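Painemal Prep Table: Owner's Set-Up and Care Guide
Section 8. Your Steel Top, and Living With It

January
By the Tirklow Kitchens workshop desk

You have leveled the legs (Section 7) and, we trust, forgiven each other. The top now needs to be cleaned and put to work.

1. Peel the protective film slowly, from one corner, pulling low and flat. Yank it straight up and you will get confetti. Confetti is not covered by the warranty.

2. Wipe the whole surface with warm water and a drop of dish soap. Use a soft cloth. The green scrubby pad in your hand is not a soft cloth.

3. Rinse with a second cloth and plain water. Change the water when it goes gray.

4. Dry right away, working with the grain of the brushing. Air drying leaves spots.

CAUTION: No bleach, no steel wool, no oven cleaner. Salt left sitting overnight will pit the surface, and pits do not wipe off.

Now the matter we get the most mail about. Brushed steel scratches. It will scratch the first week, probably under the first plate you slide across it, and the first scratch will look as wide as a canal. Give it a few months of ordinary use and the rest arrive to keep it company.
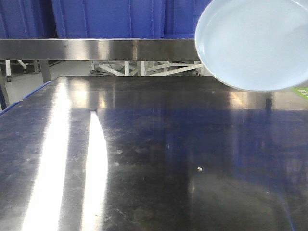 Fig. 8-2. A steel top with fine scratches, smudges and water spots. The bright streaks are reflected ceiling light and will not respond to polish.

5. To check for real damage, turn off the overhead light and look along the surface from one end with a flashlight. Run a fingernail over anything suspicious. If the nail doesn't catch, close the manual and make lunch.

6. For circular marks, try a little white vinegar on a damp cloth, leave it for 2 minutes, then rinse and dry. Repeat once if needed. After that they live there.

7. Lift plates. Do not slide them. The unglazed ring on the bottom of many plates is a fine abrasive with good manners.

NOTE: If your table has a raised rail along the back, wipe along its base as well. Crumbs gather there. A small brush gets them out.

8. Oil is optional. If you like the shine, put a few drops of food-safe mineral oil on a cloth and rub it thin. If you can write your name in it, you used too much.

For dents, see Section 9. Bring a snack.

Reader comments

stornelberg_kitchen: Spent a whole evening polishing a "stain" that was the ceiling light. Please move Fig. 8-2 to page one.

twopans: Vinegar did the trick on the rings by the sink. Not the old ones though.

hivovness fan: Does step 7 apply to the Hivovness cutting boards with the rubber feet? Mine leave black marks when they slide.

twopans: Mine too. Dish soap takes them off.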